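Monthly walk-through, Tumari building, ground floor and stock room
Date: September 27, 2022
Checked by: Jeanine Van Loon
With: Arnout Kuipers (first half only)

1. Exits clear. Yes. Side door sticks, needs a shove. Same as May.
2. Exit signs lit. No. One out by the stairs, Arnout has bulbs.
3. Extinguishers. 5 on the wall, all tagged. Tag on the one by the sink is almost unreadable, replace.
4. First aid box. Short on burn gel and small bandages. Eye wash ok, seal not broken.
5. Floor. Mat at the entrance curls up, trip hazzard. Tape down or get rid of it.
6. Extension cords. Two daisy chained in room 11. Unplugged them, told Roel.

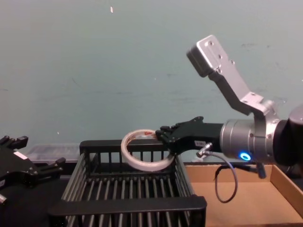

7. Shelving. Bolted. Top shelf over loaded, heavy stuff goes low please.
8. Smoke alarms. Tested all, hallway one chirps. Battery.
9. Ladder. Foot missing on left side. Tagged out, do not use!!

Open items to Roel Vanhove, ext. 148. Recheck item 2 and 9 first.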